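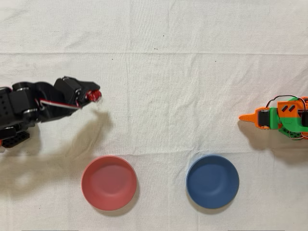 How much should I set aside for a pair of small robot arms for the workshop? More than 1000 dollars for the two, and another 300 for everything you forgot to put on the list.

I did my own budget in July, at the kitchen table, and left out clamps, a power bar, spare servos and anywhere to put the things. So, a few tips while the sting is fresh.

Price the arms last. Start with the bench. If it wobbles when you lean on it, fix that before you spend a cent on motors.

Sorting is a cheap first job. A couple of bowls in different colours, a plain cloth, and something small and light to pick up. My dearest purchase was a set of moulded sorting trays from Girkodside, now full of screws.

Buy your spare servos with the kit. Strachan charged me the same postage for one servo as for the whole box, and I paid it twice.

Printed parts or ready-made? If you own a printer, print them, and budget for the ones that come out looking like toffee. If you don't own a printer, please don't buy one to save money on brackets. I have seen where that road goes and it has a dehumidifier on it.

Leave slack in the cables. Cable ties are cheap, so everybody pulls them too tight.

Second-hand is fine if the seller will plug it in while you watch. "Worked last time" is a colour of paint – it covers a lot.

Filed under: Shed & Bench > Before You Buy

Comments

Blair MacAulay: Got the Zokel starter kit and the power supply was extra. Check the box contents, folks.

trunach_tinkerer: What cloth do you use? Mine bunches up under the gripper.

Pegboard Pat: Toffee brackets, yes. I have a whole drawer.

Contact us | Copyright Shed & Bench | Back to top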